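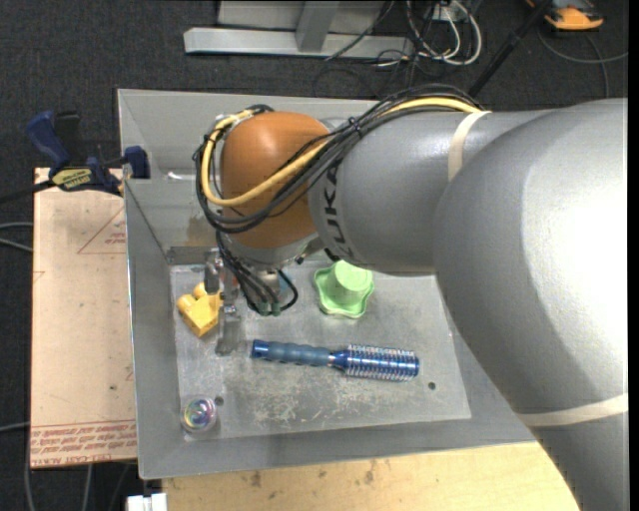 A KUKA robot arm above a gray metal bin.

Learn > Life and Family > What Is an Obituary?

What Is an Obituary?

An obituary is a short notice that tells readers a person has died. It gives the person's full name and age. Most also list where the person was born, what work they did, and who is in their family.

A family member often writes the first version. A newspaper or website then checks the spelling and the dates. Some newspapers charge by length. At the Wultstead paper, a basic notice can have up to 200 words.

"Survived by" means the relatives who are still living. "Preceded in death by" means those who died earlier.

Old obituaries are kept in archives. The Bakton library has 1,352 of them on file, sorted by last name.

404 shares | 11 comments

Related
What Is a Family Tree?
How to Read a Gravestone
What Does a Census Record?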